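Search posts, people, tags

Zanele Molefe

We have had people round for lunch on the first Saturday of the month for a good while now. A few of you asked how we keep it going with small children and not much money, so this is a thread on that.

The main thing is that it's always the same day. We stopped trying to find a date that suited everyone. If you can come, you come. If you can't, there's another one in a month.

It starts at half past twelve and finishes when people leave. I say half past twelve on the message and I mean it. The first year I said "lunchtime" and one couple arrived at eleven and another at ten to three.

One message goes out on the Tuesday before. It has the time, what we're cooking and a line asking about anything people can't eat. I don't chase. If I haven't heard by Friday night I assume you're coming and put more rice on.

28 shares

Food. We make one big pot of something and that is the meal. Lentils with tomato, chicken and barley, bean stew, or a fish pie if there's been a good offer on. I did three courses the first few times and spent the whole lunch with my back to everybody.

Bread comes from Ballell on the corner. I order it on the Thursday because they run out of the big loaves by nine on a Saturday. If I forget, we have potatoes.

People always ask what they can bring. I used to say "nothing, just yourselves" and then get four puddings. Now I give a straight answer: fruit, or a pudding, or something to drink. Whoever answers first gets first pick.

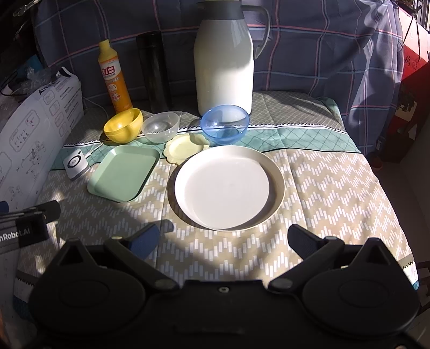 On money. I keep an envelope in the drawer with the month's lunch cash in it, and when it's gone I cook from the cupboard. Dried beans are still the cheapest way I know to feed a lot of people. Soak them on Friday before bed. Tinned are fine too, just dearer once you need six tins.

The spices are from Abdel Hamid, the grocer's behind the bus station. A big bag of cumin there lasts us from one April to the next. The small jars at the supermarket are poor value if you cook like this.

We don't match things. I've bought nearly all our crockery one piece at a time from the charity shop on Clila Road and I don't look for sets. If something breaks I'm not upset, and the children can help lay up without me hovering.

24 comments

Chairs were the real problem for us. We own six. The rest is two garden benches, a piano stool and a storage box with a cushion on top. Adults tend to take the chairs and then give them up to whoever has a baby.

Children eat first. This made more difference than anything else on this list. They get fed at half past twelve, they're off playing by one, and the grown-ups can finish a sentence. Keep some food back, though. They'll all be hungry again at three.

No theme, no games, no plan for the afternoon. Some months it's lively and some months it's two people and the radio. I used to count the quiet ones as failures. One of the best talks I've had with my neighbour was on a wet Saturday when everyone else had colds.

Washing up: let people help. I refused for ages out of politeness, then did it all alone at nine at night. Now there's a clean tea towel on the back of the door, and whoever picks it up picks it up.
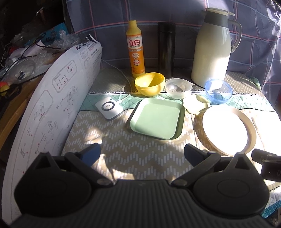

Hélène MacLeod: Does anybody ever invite you back? We did something similar for a couple of years and stopped, mainly over that. I didn't mind the cooking. I minded always being the one who asked.

Zanele Molefe

Some do, most don't. It bothered me at the start. A lot of our lot are in one-room flats or work weekends, so I stopped expecting it. One family takes our two to swimming every week and I count that. But if it was making me cross I'd stop for a few months and see whether I missed it.

Last thing. We skip August and we skip January. I announce it in advance and don't feel bad. Next one is bean stew again, and I've already ordered the bread.

200 likes

Related posts
Soaking times for dried beans
What to cook when you don't know how many are coming
Cheap benches: where people found theirs
Feeding toddlers and adults at the same meal
Puddings that travel on the bus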